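How does a robot hand know when to squeeze?

Hi! I'm in the robot club at Tremutlow, and this year our big project is a robot hand. We call it Rastodex (we voted, and the other choice was Mister Fingers, so I think we did OK). Our coach is Régis Chevalier, and he says if you can explain a thing to a kid in second grade, then you really get it. So I'm going to try!

First, hold up your own hand and wiggle your fingers. Now grab your arm just below the elbow with your other hand and wiggle again. Feel that? Stuff is moving in there! Most of the muscles that bend your fingers are down in your arm. They pull on long, strong cords called tendons, and the tendons pull on your finger bones.

A robot hand has to get its pull from somewhere too. Ours uses motors. A motor spins, but a finger has to bend, so you need parts in between that turn spinning into bending. Some robots use strings. Others use little rods and brackets hooked together, and those are called linkages. Push one end of a linkage and the other end moves, kind of like the pedals on a bike pushing the chain along.

You can build a linkage at home with cardboard strips and 2 paper fasteners. Poke a hole in the end of each strip, join them up, and pin one to a piece of thick paper. Push and pull the loose end and see where it goes. I made one with a paper claw on it and chased my brother around the kitchen.

Then there's the computer part. The hand doesn't know what an egg is! We have to send it numbers that say how far each finger should close. In our program 0 is wide open and 40 is a tight fist. For a tennis ball we use 28. For a marshmallow... we're still working on the marshmallow. We've squished a lot of them (and eaten the ones that got away).

My favorite job is the pinch. Try touching your thumb to your pointer finger. Easy, right? For a robot it's super hard – the thumb has to come across from the side while the fingers curl in, and they all have to end up in the same place.

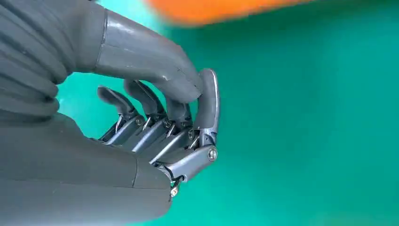 Tremutlow, 1 January 2021

Look for the shiny silver rods and brackets under the gray fingertips. Those are linkages, just like your cardboard one, only made of metal! I like the big thumb best. It reaches right over the fingers and its tip comes down on top of them, and there's nothing in between. We always practice a new pinch with nothing to hold first, then move on to sponges.

Next we want to teach Rastodex to pick up a pencil. Pencils are skinny and they roll, so wish us luck! If you make a cardboard claw, bring it to club and show me – I want to see if yours is scarier than mine.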